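Home | Guides | Tables | Care & Cleaning | Contact
Print this page | E-mail this page

Nerska Table Guide, Part 4: Cleaning and Checking the Top

OK, legs are on and the table is standing, so now we get to the part I like best (yes, I'm that person). You want to get the top properly clean before anybody eats at it. Mine had a film on it from the packing foam, and I couldn't see it at all until I got down low and looked across toward the window.

1. Take everything off the table. Phone too!

2. Dust with a dry, soft cloth. Follow the long lines of the grain.

3. Dampen a second cloth with plain warm water and wring it out hard. Wipe from one end to the other, then dry with a clean towel.

4. Crouch down until you catch a stripe of light across the surface, and look along it for streaks, smears or dents.

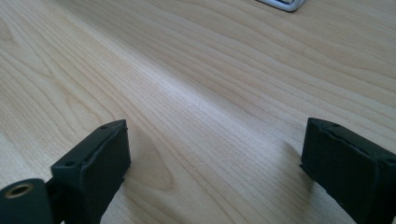

Fig. 6. Light falling across the grain. The lines still show through the bright band.

Don't panic if the pattern looks different from one spot to the next. You'll get tight, straight lines in one place, then big loopy shapes and wide waves in another, and the color wanders between beige and tan. Birdie Wojcik called me convinced she had a water stain on hers, and it was one of those closed loops.

5. If you find a smear, put one drop of dish soap on the damp cloth and go over just that spot. Rinse the cloth, wipe again, dry.

NOTE: Wait 16 hours before you put a tablecloth or placemats down. I know, it's a long time to look at a bare table.

CAUTION: No scouring pads, no bleach, and please no furniture wax. I tried wax in March and spent a whole evening getting it back off.

Next up is Part 5, felt pads and leveling.

Guide by Macarena Soler. Last updated Jun 21, 2020 | Contact | Back to top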